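Tivora Two-Finger Gripper with Wrist Camera

January 15, 2024
By the Brarnetton product desk

The Tivora is an electric two-finger gripper with a small color camera built into the wrist housing. It is made for light tabletop work: picking things up, moving them a short distance, and setting them down again. We sell it as a complete kit for small research arms, and it replaced the older Mosus gripper in our catalog last July.

Most of the people who buy it are recording pick-and-place runs to train a control policy. They need the camera and the fingers to stay in the same relation to each other for weeks at a time, and they need parts they can swap without starting the calibration over. The Tivora was designed with those two jobs in mind. It isn't a good choice for palletizing, machine tending, or anything heavy.

What it handles

The fingers open to 100 mm and close fully. The recommended maximum load is 200 grams, held at the fingertips with the arm moving at normal speed. You can lift more than that if you move slowly, but the object may turn in the grip, and we don't cover fingers bent by overloading.

Both fingers are black and taper toward the tip. The narrow ends let you reach an object that sits close to its neighbors, such as play food laid out next to a dish. Rounded shapes are harder than boxes. Bring the fingers in at the widest part of the object or a little below it, and use the slow close setting. The fast setting tends to push round things away before both fingers have made contact.
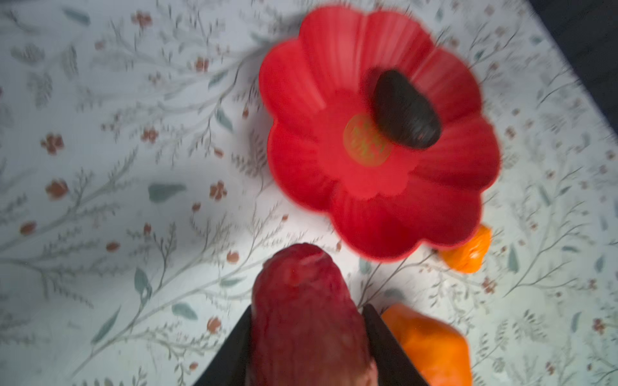
Flat objects lying in a shallow dish take more care. The rim limits how low the fingers can go at an angle, so plan on coming straight down. If your task list has a lot of these, order the thin fingertips, which are listed with the accessories. They fit the same mount and use the same two screws.

The camera

The camera looks out past the fingers, and both tips stay in view through the full range of travel. Focus is fixed. Objects between the fingertips look large and can run off the bottom of the picture. This is normal for a camera mounted so close to the work, and most buyers pair it with a second camera on a stand.

Fast arm moves will blur the picture, especially in room light. If you need sharp edges for labeling, slow the arm down or add a lamp. Exposure can be set by hand in the software, and we suggest doing that on a pale or patterned cloth, where automatic exposure tends to drift as the arm moves over dark objects.

Mounting and setup

The whole unit weighs 102 grams less than the Mosus and uses the same bolt pattern. Adapter plates for other arms are sold separately. One cable carries both power and data. Leave a loop of slack at the wrist, and check that it doesn't pull tight when the last joint is turned all the way in either direction.

Setup takes roughly an hour the first time. Bolt on the plate, attach the gripper, plug it in, and run the open and close test before you mount the fingertips. Then run the camera calibration with the printed card. Save the file it makes. You will need it again if you change computers.

The software is the Zabala control package, included on a USB stick. It runs on Linux only. A Windows version was planned and has been dropped.

Care

Check the finger screws after every 1,000 grasps, or weekly if you don't keep a log. Wipe the fingertips with a damp cloth. Don't use alcohol on the pads, as it makes them hard and they lose their grip. The camera window scratches easily, so use a lens cloth there and nothing else.

In the box

Gripper with wrist camera
One pair of standard fingertips
Cable and power supply
Calibration card
USB stick with Zabala software
Hex key and mounting bolts

Accessories

Thin fingertips, pair
Replacement pads
Adapter plates (tell us which arm you have)
Extension cable

Units ship from the Brarnetton warehouse. Existing Mosus owners can keep their adapter plate and order the gripper alone, but the old fingertips won't fit.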